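4. Échelle du motif et lecture des petits volumes

4.1. Rappel du problème

Les travaux sur le papier peint à décor végétal traitent le plus souvent de l'histoire des dessins et des techniques d'impression. La question de l'échelle y est mentionnée, mais elle est rarement prise comme objet principal. Or un même motif, reproduit avec un rapport plus grand ou plus petit, ne produit pas le même effet selon la dimension de la pièce. Dans un vestibule ou un cabinet de toilette, le visiteur se tient toujours près du mur. Il ne voit donc presque jamais le dessin dans son entier, et il reconnaît d'abord une fleur isolée ou une portion de feuillage.

Nous appelons ici « petit volume » tout espace dont les parois peuvent être saisies par un seul regard. Cette définition est moins stricte que celle des manuels de décoration, qui se fondent sur la surface au sol. Elle a pour nous l'avantage de s'appliquer également aux alcôves, aux placards tapissés et aux maquettes d'intérieur.
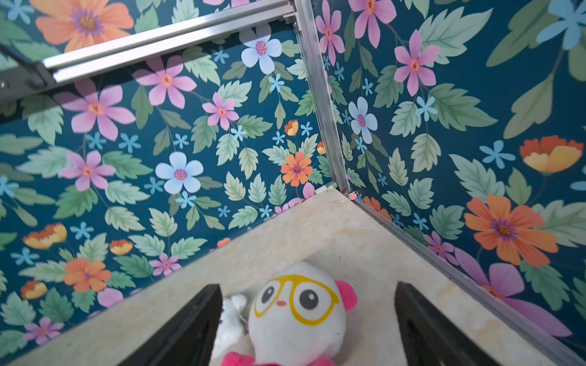

Il convient aussi de distinguer la densité d'un motif et son échelle. Un semis de petites fleurs très espacées peut paraître calme, alors qu'un décor de la même échelle, mais sans fond visible entre les éléments, est perçu comme chargé. Les deux notions sont souvent confondues dans les catalogues commerciaux. Le catalogue Rillex, par exemple, range sous la même rubrique des dessins clairsemés et des dessins couvrants, sous prétexte que leur rapport est identique.

4.2. Corpus et méthode de description

Le corpus provient du fonds Fesix, conservé à Nair. Il comprend 2 796 échantillons, pour la plupart des coupes de rouleaux collées sur carton. Chaque échantillon a été décrit à l'aide de la grille Kunine, qui retient la couleur du fond, la famille botanique représentée, la hauteur du rapport et le type de raccord. Nous avons ajouté deux rubriques à cette grille : la présence d'une fleur dominante et le contraste entre le feuillage et le fond.

La rubrique « fleur dominante » a posé des difficultés. Dans beaucoup de décors, une fleur est plus grande que les autres sans être plus visible, car sa teinte est voisine de celle du fond. Nous avons décidé de ne retenir comme dominante que la fleur qui reste reconnaissable sur une reproduction réduite en niveaux de gris. Les cas douteux ont été soumis à trois lecteurs et classés selon l'avis de la majorité.

Les fonds sombres demandent une attention particulière. Le bleu canard, le vert bouteille et le brun ont en commun de faire avancer les corolles claires et de faire reculer les tiges. Lorsque le feuillage est imprimé dans un vert pâle, il forme une couche intermédiaire, et l'œil distingue alors plusieurs plans sur une surface pourtant plane. Cet effet est recherché par certains dessinateurs, qui superposent des fleurs de dimensions très différentes.

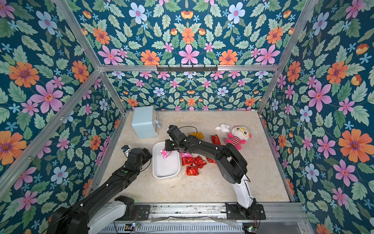 Figure 4. Décor floral sur fond bleu canard. Le motif du panneau supérieur est à plus grande échelle que celui de la paroi du fond.

4.3. Emploi de deux échelles dans un même espace

L'emploi simultané de deux échelles est peu commenté dans la littérature, bien qu'il soit ancien. On le rencontre dans les plafonds tapissés, où le dessin est agrandi afin de rester lisible à distance. Dans un petit volume, cette justification disparaît en grande partie, et le changement d'échelle devient un choix purement visuel. Si le grand motif occupe le haut et le petit motif le fond, la profondeur semble augmenter. La disposition inverse rapproche le fond et donne une impression de boîte fermée.

Il faut toutefois rester prudent. L'effet dépend beaucoup de ce qui se trouve devant le mur. Un objet lui-même orné se confond aisément avec le décor, tandis qu'un objet uni et mat s'en détache, même si sa couleur est proche d'une des teintes imprimées. La forme du contour intervient également : une arête arrondie reçoit un reflet continu, que le regard suit plus facilement qu'un angle vif.

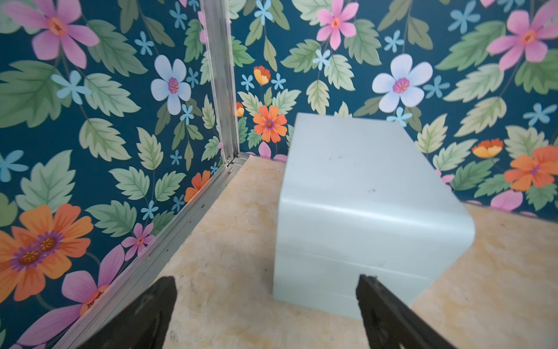
Figure 5. Bloc rectangulaire gris bleuté, à surface mate et à bords arrondis, près des parois à décor floral.

Ces remarques rejoignent l'ancienne recommandation de meubler sobrement les pièces à papier couvrant. Elles permettent aussi de préciser un point de la grille Kunine, dans laquelle le sol n'est pas pris en compte. Un sol beige ou gris clair interrompt nettement le décor et rend visible la ligne basse des murs. Un sol foncé prolonge au contraire le fond du papier, et les fleurs inférieures paraissent alors posées sans appui. Nous proposons donc d'ajouter la valeur du sol aux rubriques existantes, au moins pour les échantillons dont le lieu de pose est connu. La section suivante examine cette proposition sur les décors à raccord sauté.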